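Zetmont Player Help > Trading and Hauling

Coreck hauler keeps stalling one jump short of Junholm

Asked by Ruba Farah, May 27, 2002

Hi all, hoping somebody can set me straight before I throw my keyboard. I bought my first Coreck last night (the plain one, not the armored version, I'm not made of credits) and I've been trying to run machine parts from Aryee station out to Junholm. The route planner says 21 jumps and shows my fuel bar in green the whole way. I fill up at Aryee, load the hold, set autopilot and go make a sandwich. Every time I come back the ship is sitting dead one jump short of Junholm with an empty tank and the little orange wrench blinking at me.

The tow costs 1949 credits. I've paid it twice now, so the whole run is a loss and then some. I tried it with an empty hold just to see, and it made it with fuel to spare! So the weight has something to do with it, but then why does the planner say green when the hold is full? Am I reading it wrong? I'm carrying 200 crates if that matters. No modules fitted except the one it came with.

Also, is there a way to sell cargo while you're stranded? I had a guy offer to buy it off me right there in space and I couldn't find the button. 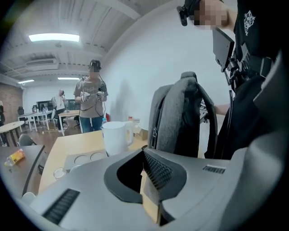 Office chair with a gray fabric back

3 answers

Answered by Melquiades Sandoval

Get more fuel. Or fly something bigger, the Coreck is a starter boat and everybody outgrows it in a week.

Reply from Ruba Farah: The tank is full when I leave, that's my whole question.

Answered by Raghda Majali

Okay, I did this exact run for most of last August, so I can help with this one. The planner isn't broken but it's pretty misleading. It works out your fuel from whatever the ship weighs at the moment you open the map. If you plot the route and then load your crates, the green bar is for an empty ship, and it never updates itself. I bet that's your order, right? You said you fill up, load, and set autopilot, but I'm guessing you plotted the course first while you were looking at prices (I always did).

So: load everything, close the map, open it again, plot from scratch. You'll most likely see the last few jumps go yellow or red, and then at least you know before you leave the dock.

To get there with a full hold you've got a couple of choices. The cheap one is to turn off "shortest route" in the autopilot settings and pick "least fuel" instead. It adds four jumps but it skips the stretch past the dust belt, where every jump burns extra. I don't know how much extra, the manual only says "increased" and I never sat down with a calculator. The other choice is leaving some crates behind and making a second trip, and I'd only bother with that if the Junholm price is really good that night.

The module it came with is the cargo scanner, I think? Take it off. It draws power the whole time you're under way and you don't need to scan your own parts. I left mine on for ages and felt very silly when my corp leader spotted it.

On selling while stranded: open the trade window by clicking on the other ship, not on yours. The button is on his panel. You both have to be stopped, and he has to be pretty close. Get him to pay before you drop anything into space, please! A crate floating outside your ship belongs to whoever scoops it up first and the moderators won't give it back. I've asked.

Good luck, and fly the first one by hand so you can bail out to a fuel depot if the bar starts dropping too fast.
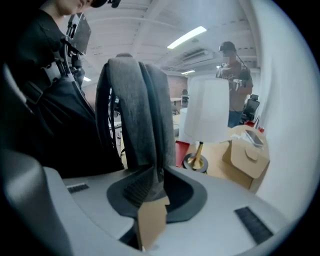
Black chest harness with webbing straps and buckles

Reply from Ruba Farah: Yep, I was plotting first. Plotted again after loading and the last three jumps are bright red, lol. Trying least fuel tonight. And it was the scanner, it's off now.

Reply from Nizar Twal: Does anyone know if least fuel still avoids the pirate systems? I had it route me right through one.

Reply from Raghda Majali: It does not. There's a separate checkbox on the second tab, and it resets whenever you change ships.

Answered by Wissam Bitar

Mostly what Raghda said, but check your insurance too. Mine ran out mid route and the tow price went way up, so your tows may be cheaper if you renew at Aryee first. Could be that they changed that in the last patch, I haven't been towed lately. And don't sell machine parts at Junholm right after the server comes back up, everyone shows up at once and the price drops through the floor. Go late.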